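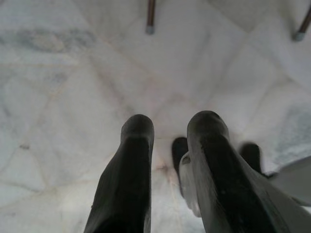 The Duty Book

This site uses cookies to remember your reading preferences. Accept | Manage

The duty book at Umden station had 36 lines to a page, and the page for the night of the arrest had 35.

Saskia Tamihana went down it twice with her pen. She had driven four hours from the county seat to take statements, and Sergeant Costa had given her the break room and a chair that leaned.

"Who rules the pages?" she asked.

"I do," Costa said. "On Sundays."

"Did you skip one?"

He looked at the book for a while. Out front a phone rang and somebody picked it up.

"Nilton Cárdenas came in at ten," he said. "He asked for a phone call and a blanket. I wrote that down."

"It isn't here."

"No."

She turned the page over. The paper at the top was thin where a blade had scraped it, and the next entry began at ten forty.

"Who had the book after you?"

"Captain Benedetti took it home in May. He brought it back the next day."

She wrote that out in full and turned the statement around for him. Costa read it slowly, moving his lips, and asked if he could use her pen.

More stories
Bail for Aldo Bianchini
The Marchetti Inquest
Night Bus to Wororus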